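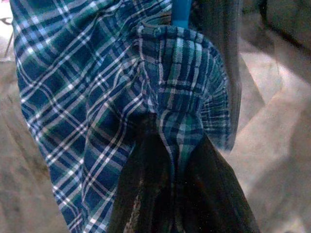 Can a robot do the laundry yet? It can do bits of it, slowly, and it still needs a person close by for the rest.

I went to Trimberg to find out which bits. I've been reading about household robots since I was a kid with a stack of library books, and for most of that time the promised machine has been just up the road. These days there are arms you can buy, cameras that cost less than a decent pair of boots, and software that learns a job by being shown it over and over. Surely, I thought, somebody could spare me the ironing.

The workshop I visited belongs to Grundden, a small outfit in a former upholstery factory behind the rail line. They build and train robot arms for dull work, some of it in homes and some of it in small factories. When I walked in, an arm was taking a tartan cloth off a rail, and I'm embarrassed to say how long I stood there watching. It was wonderful. It was also very, very slow.

Cloth is a rotten thing to ask a machine to deal with. A coffee mug keeps its shape when you pick it up. A shirt has a new shape every time you touch it, and most of the shirt is hidden behind the rest of the shirt. Pinch a blanket in the middle and the hem ends up somewhere behind your hand. You and I sort that out by feel, usually while talking to someone in another room. A robot mostly has to look, and a camera near the fingers gets a grand view of whatever it's holding and not much else.

Checks and stripes add a puzzle of their own. You might expect a strong pattern to be a help, as it gives the software lines to follow. Sometimes it is. Once the cloth is bunched, though, the lines bend and crowd together, and a dark band in the weave can look an awful lot like the shadow of a fold. Plain towels are where most people begin, and I now understand why.

The afternoon I was there, the folding program was given 200 tries at plain tea towels, spread across 4 arms. The good ones were lovely, corners nearly square, the cloth smoothed down with a little sideways stroke that looked almost fussy. The bad ones were bad in ways I recognized from my own kitchen. One towel was folded beautifully with a second towel stuck inside it. Another was picked up, put down, picked up and put down again until a staff member reached in and gave it a shake.

That reach-in matters more than any of the clever footage you'll see online. When someone shows you a video of a robot doing a chore, ask how often a person stepped in, and whether the film has been sped up. Grundden was happy to answer both questions. A folded towel took the arm two minutes on a good run. I timed myself at home that night and I won't be replaced on speed.

So what can machines do around the house? The floor is the big success. Robot vacuums have been at it for years and plenty of people wouldn't be without one, even if it does eat the odd sock. Dishwashers and washing machines are robots too, if you're feeling generous, and they work so well because somebody put the job in a box. The clothes go in as a heap and it doesn't matter which way up they are. All the trouble is at either end: getting the wash off the bedroom floor and into the drum, then out again and into the drawer.

Loading is closer than folding. A heap is forgiving, and a gripper that grabs any old part of a jumper has still got the jumper. I watched an arm empty a hamper into a tub and it only left two things behind, a sock and a face cloth, both flat against the bottom. It went back for the sock!

The shop floor is a different story, and a more cheerful one. Across town, Ovon makes chair covers and cushions, and it has an arm that moves cut pieces from a table to a bin beside the sewing line. The pieces arrive flat, in the same place and in the same order, under the same lights all day. It moved 606 of them on the shift I sat in on. The sewing is still done by people, and when I asked whether that would change soon I got a laugh from three directions. Feeding a curved seam takes two hands, a foot and a lot of judgment, all at once.

What Ovon's machine has going for it is a tidy world. Homes aren't like that. The light changes, the cat gets on the table, and no two households own the same hangers. One of the engineers in Trimberg told me she'd trained an arm on her own linen cupboard for weeks and then watched it go to pieces over her mother's fitted sheets. I can't fold a fitted sheet either, so the arm has my sympathy.

There's a fair question about whether arms with fingers are the right answer at all. Cardoso, a project run out of a community laundry, has gone the other way with a folding frame: you clip a shirt on by the shoulders and the frame does the rest. It's quick and neat, and it has no idea what a towel is. You still do the clipping, mind you, and by the time I'd done up a few collars I was wondering how much work I'd saved. For a place with a mountain of the same uniform to get through, I could see the sense in it.

For my own house, I'd take the slow arm. Speed doesn't bother me much if the job gets done while I'm out. What I'd need is to trust it alone with a basket, and the people building these things don't claim we're there. They talk about fewer reach-ins, softer fingertips that can tell one layer of cloth from two, and cameras placed so the robot can see past its own grip. It's patient work, done one dropped towel at a time, and I found it far more exciting than the glossy videos.

I'm going back in May, when Grundden plans to try the arms on a mixed basket with nothing sorted beforehand. They've asked visitors to bring their own washing. I've already put the fitted sheet aside.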